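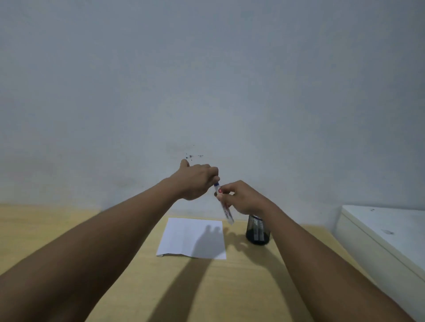

About Cleltholm Workshop

Cleltholm is a shared workshop for people who build robots at home and want somewhere to do the parts that don't fit on a kitchen table. We have 72 members. Most of them work on their own machines, and a smaller group works on Gedura, the drawing arm the workshop has been building together since it opened.

We rent the ground floor of a former print shop on Kirton Street. There is a main room with benches, a small room for soldering, and a storage room where each member gets one shelf. Members have a key and can come in at any hour. Loud tools stop at 9 p.m.

What we build

Members bring in whatever they are working on. At the moment that includes a plotter, a camera slider, two line-following carts and a machine that sorts screws by length, which works on long screws.

Gedura is a desktop arm that picks up a marker, takes the cap off, draws on a sheet of paper and puts the cap back. The drawing part was running within a few months. The cap has taken longer. It has to come off without bending the wrist joint, and it has to go back on straight or the tip dries out. The present gripper is version 2, with softer pads and a wider opening than the first. The parts list runs to 834 lines, counting every screw, and any member can get a copy to build one at home.

How we work

We try each job by hand before we write any code for it. For the cap routine that means sitting at a desk with paper, a pen holder and a few white markers, and going through the motion slowly: where each hand holds the barrel, which one pulls, how far apart they end up. The steps go into a notebook, and the notebook becomes the motion plan. It is slow work, and it has saved us a good deal of rewiring.

One hand grips the barrel while the other closes on the red end of the marker, with both held up clear of the paper. Gedura has a single arm, so the barrel hand became a fixed clamp on the base plate — a small change on paper that took most of a winter to get right.
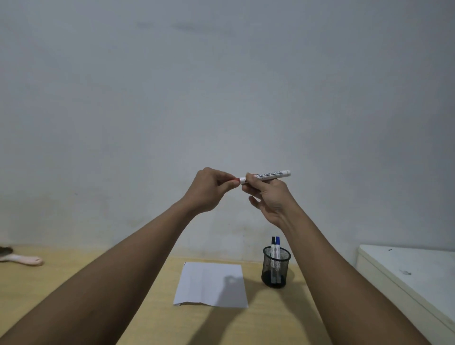 Membership and visits

Membership is $300 a year and covers the key, the shelf and use of all shared tools. Filament, motors and other materials are paid for as you use them. Grewal Hardware, two doors down, gives members a discount on fasteners.

You don't need any experience to join. New members are shown the soldering room and the drill press before using them alone. Our open evening is held every month except December — doors open at 6:30 p.m., and you are welcome to bring a project, finished or not. Street parking is free after 6.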